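# Fan Contests and the Touring Band: A Case Study of Flisar

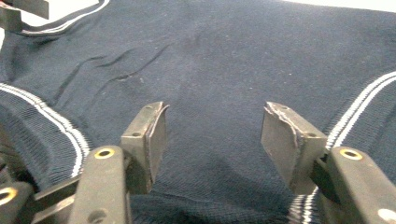
*Fig. 1. Navy knit with white-striped ribbing.*

## Background

Flisar were a four-piece from Trarnton who sold out hockey rinks for two summers and then, by their own account, discovered jazz. In between, their label, Greline, ran a contest: mail in a postcard, win a night backstage. Our group (Piroska Kelemen, Tharindu Sikder and me, Lucienne Millet) wanted to know what the winners got for their stamp.

## Method

Greline's old newsletter claims 1,175 postcards came in. We found nine winners and interviewed four. Two others agreed and then stopped answering email, so we have that in common with the band's management.

## Findings

The prize was described as "a night you'll never forget." One winner had forgotten most of it, except the cheese tray. Another, Hrefna Brynjólfsdóttir, drove 450 kilometres to the Overgaard Arena and met the drummer for the length of a handshake. She still has the laminate and would not sell it for $200 - she was offered that in January and seemed insulted by the round number.

All four remembered the tour manager better than the singer. Three were asked to carry something.

## Limitations

Memory, mainly. Also, Tharindu is a fan, and his interview transcript contains more of Tharindu than we would have liked. We cut it to two pages. The full version is in Appendix B, at his request.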